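Brutik Two-Arm Bench Kit: Pre-Acceptance Inspection Checklist
Issued by Tritdale Equipment Review, Marsden site
Revision 4

114 shares | 3 comments

Scope. The checklist applies to the two-arm bench kit supplied by Brutik on a trial basis. It must be completed before any purchase order is approved. Items marked HOLD must be closed by the supplier. The quoted price is $3,030 per arm, with cables and grippers included.

Section A: Mounting and power

A1. Arm bases secured to bench, no movement under hand pressure. PASS
A2. Emergency stop cuts power to both arms. PASS
Comment: The stop was tested from each side of the bench.
A3. Supply leads free of cuts and pinch marks. PASS
A4. Spare fuses supplied with kit. HOLD
Comment: Listed on the packing slip but not received.

Section B: Handling trial

Both arms are to work on one object at the same time. Staff shall remain outside the marked floor line until the motion light is off. The object must be disconnected from building power before the trial begins.

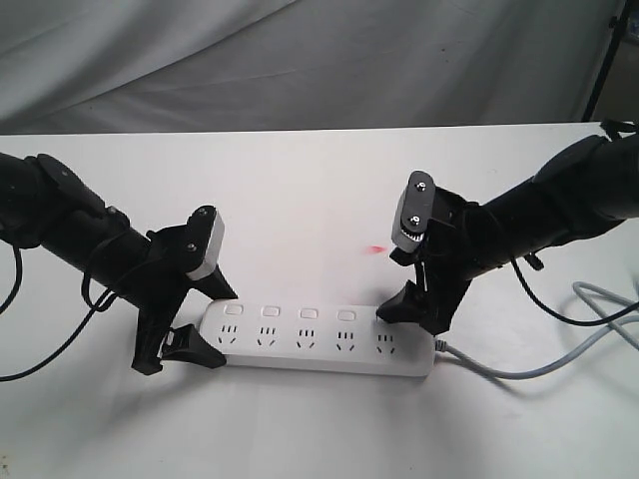 Section B results are entered by the inspector at the bench and may not be completed from memory. The kit is judged on its control of long household items, which the supplier's brochure names as a main use. With a white power strip as the object, the inspector shall confirm that each gripper meets its own end and that neither finger bears on the switch buttons along the back edge. The cable hanging from each arm shall be checked for slack at full reach.

B1. Gripper fingers free of burrs and sharp edges. PASS
B2. Arm cables clear of the object's path. PASS WITH COMMENT
Comment: The right arm cable and the object's own cord share the same side of the bench. A clip or cable guide is requested.
B3. Arms stop on contact with each other at low speed. PASS
B4. Cycle log saved without gaps. PASS
Comment: The log shows 1,964 cycles, of which 111 ended in an operator stop. The supplier is asked to explain the stops in writing.

Section C: Documents

C1. User manual in English. PASS
C2. Service terms signed by supplier. HOLD
C3. Replacement finger part numbers listed. PASS

Status: conditional. Items A4 and C2 remain open. The next review is set for January.

Comments (3)

benchlead_ativdale: We have the same kit at Ativdale and had to ask twice for the fuses. Put the request in writing.

mk_facilities: Does B3 cover the speed setting used in normal work, or only low speed?

Tritdale Equipment Review: Low speed only. A full-speed test will be added to the next revision.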